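Visit to the Durnholm mill, 06/08/2026

The bus from Zonitz takes 19 minutes and stops at the bottom of the hill. From there it is a steep walk on a gravel path to the mill gate. The tour costs two tickets' worth of patience, as the man at the gate put it, because you wait once for the upper floors and again for the tasting. I did not mind. The yard has benches and a good view over the river.

The mill at Durnholm grinds rye, spelt and a small amount of buckwheat. Most of the rye comes from farms on the Bistholm side of the valley. Our guide was Mesfin Kahsay, who has worked there as a miller since the stones were put back in. He took us up to the top floor first, where the grain comes in and is cleaned, and then we followed it down. The stairs are narrow and you go down them backward, like on a boat.

On the stone floor he stopped one pair of stones and lifted the cover so we could see the furrows. They are dressed by hand every January, when the river is high and orders are slow. The job takes most of the month. He passed around a handful of meal from the chute and a handful from the roller mill next door – the stone-ground one is coarser and smells stronger. The rollers came from Bielecka and do most of the white flour now. The stones are kept for whole grain.

The lower floor is for bagging. The big sacks go to bakeries and the small ones to the shop. I asked about shelf life. Whole rye should be used within a few months, he said, and kept somewhere cool. I have been keeping mine above the stove.

After the tour we went over to the annex for the baking part of the visit.
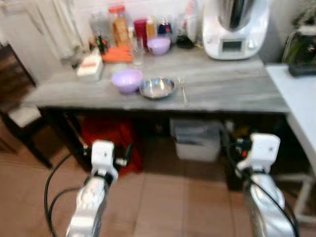
Bowls on the marble-patterned counter.

The baking talk was shorter than I expected but useful. The main point was water. Whole rye takes up a lot of it and does so slowly, so the dough should look too wet at the start and be left for 60 minutes before you decide anything. Mesfin mixes his by hand and does not knead it at all. He also scalds a small part of the flour with boiling water the night before, which gives a sweeter loaf that keeps longer.
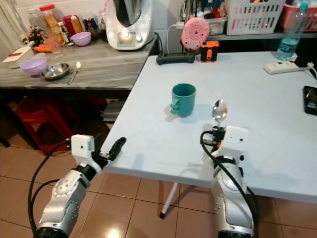

Buckwheat was the part I knew least about. The mill only grinds it to order, and it goes through the stones after a full clean so that no rye gets in. The porridge recipe on the sheet they hand out measures everything by the mug and the spoon, and a teal mug and a steel spoon like the ones there would do fine for it. One mug of buckwheat to two of water, a spoon of butter, lid on, low heat. I have made it twice since and prefer it with a little less water.

The shop is by the gate and takes cards. I bought whole rye, spelt and a bag of the buckwheat, which was heavier than I wanted for the walk down. There is a path along the river that comes out at the same bus stop. It is longer but much flatter, and I would take it both ways next time.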